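Section 7. Demonstrations and open days

7.1 Before you agree to one

This section is for whoever has been told to show the Closum kitchen arm to visitors. It assumes you have finished sections 3 to 6, that the arm is bolted down and that the stop button has been tested today, not last week.

Read it with some doubt. A demonstration proves that a machine did a thing once, with people watching, in a room that somebody had got ready. It says little about a wet evening in November with the lights low and the pans still greasy. We have sat through a good many open days, our own included, and the ones that did lasting harm were those where the visitors went home believing too much.

Note: If you have been asked to show the arm doing a job it has not done in your own building, say no. Sales staff at Elilard may tell you it managed that job in theirs. It may well have done.

7.2 The room

1. Choose a real kitchen, or a mock one with real plumbing. A bare bench with one cup on it makes the arm look good and tells the visitor nothing.

2. Mark the floor line 2 metres out from the base of the arm. Use tape that stays down. Chalk is gone within the hour.

3. Put the stop button on the visitors' side of the line, with a member of your own staff next to it. That person does nothing else. They do not hand out leaflets.

4. Close the blinds halfway. Bright sun on a steel basin confuses the cameras, and full dark is worse.

5. Run the tap and check the drain before anyone arrives.

6. Leave the worktop as people leave it. Do not tidy away the odd-shaped things, the soft things or the clear plastic.

Caution: Knives, graters and anything made of thin glass must be out of reach of the arm for the whole visit. A cupboard with a latch will do. A drawer will not - the arm has been known to open drawers.

7.3 Starting up

1. Switch on at the wall, then at the base. Wait for the steady light. If it blinks, see 9.2 and do not carry on in the hope that it will settle.

2. Run the joint check with the room empty. It takes longer than the leaflet says.

3. Load the sink routine. The unit keeps the last 216 runs in its log, and older ones are written over. Copy the log off first if you want to keep it.

4. Set the speed to Low. The Normal setting looks better and stops worse.

5. Do one full run with your own crockery in the sink. If it fails, fix the cause or change the programme for the day. Do not try it again until it works and then open the doors.

Note: Write down every run, including that first one. When a visitor asks how often the arm drops things, read them the figure from your sheet. The Closum leaflet gives 4,000 lifts without a fault. We have asked which objects were lifted and have had no answer that we would care to print.

7.4 What to show

Most hosts pick stacking. Plates of one size go from left to right, the arm looks steady, and people clap. We would ask you to choose the sink.

The sink is hard in ways a visitor already knows from home. When the Trudosberg open day was planned, Kohei Sekiguchi wanted the basin emptied and wiped beforehand and Graciela Toledo wanted it left alone. It was left alone, and the morning went badly, and it was the most useful session of the day. The arm shut its fingers on empty water several times. Visitors began to ask proper questions at that point, having been rather polite until then.

Show the jobs in this order:

1. One spoon, lying flat on the floor of the basin. Thin metal on metal is a fair first test, and it is seldom passed at the first go.

2. A rubber glove. Let visitors guess where the arm will grip it.

3. A clear plastic tub or lid, on its own.

4. The same clear plastic resting on the glove. Expect the arm to pick up both or neither.

5. Placing one item in a dish rack that is already full. An empty rack is not worth showing.

Caution: Do not help. If a hand goes past the line to nudge the spoon, the run is over and goes down on the sheet as a failure. This includes your hand.

7.5 Setting the sink

Lay out the basin before each group comes in, and vary it between groups. Keep the drain clear enough for water to get away. Anything hanging from the tap should stay there, as it would in a house, but tell the operator, who must allow for it when setting the height limit for the wrist.
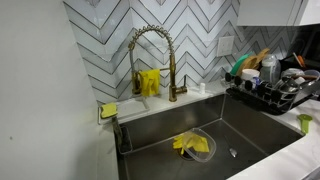 Thaís Dantas wrote to us after the first edition of this guide to say that the sink was a poor choice for an open day, that her visitors had lost patience by the third attempt at the spoon, and that a host who shows only failures is no more truthful than one who shows only plates. She would put one easy job at the start, call it easy out loud, and then go on to the hard ones.

We have thought about this. The order in 7.4 stands, but you may put a single cup lift before step 1 provided you say what it is. Do not let it grow into three.

For the layout itself:

1. Put the spoon where the operator can see it but has not practised on it.

2. Let the glove fall as it falls. A glove smoothed out flat is a different job.

3. Lean clear plastic across something coloured for one run, and set it on bare steel for another. Tell visitors which of the two is harder for the cameras before the arm starts, so that they can judge for themselves.

4. Leave the sponge and the drying rack in their usual places. If the arm knocks either of them, note it.

7.6 Questions you will be asked

Is it working by itself? Answer this plainly. If someone is steering from a desk, point to the desk and say which parts of the run they steer. Yae Morikawa now asks this at every stand she visits, and she says the pause before the reply tells her most of it.

How long would it take to do the lot? Time a whole sinkful once, by the clock, and give that. Do not time one item and multiply.

What does it cost? Refer them to Ueda, who handle orders. Do not guess, and do not say "less than you'd think".

Will it do my kitchen? You do not know. Say so.

7.7 Shutting down

1. Bring the arm to rest with an open hand. Take out anything it is holding first.

2. Switch off at the base, then at the wall.

3. Wipe down the wrist cover with a damp cloth. No spray cleaner near the seals.

4. Copy the log and staple the printed list of runs to your own sheet. Where the two disagree, keep both. Our last comparison left 1,004 entries to go through by hand, and Yoshinori Honda found that the log had been counting a dropped item as placed if it landed inside the rack.

5. Send the sheet to every visitor who left an address, failures included.

Caution: The base stays warm after shutdown. Leave the cover off until it has cooled, and keep the floor tape down until the last visitor has left the building.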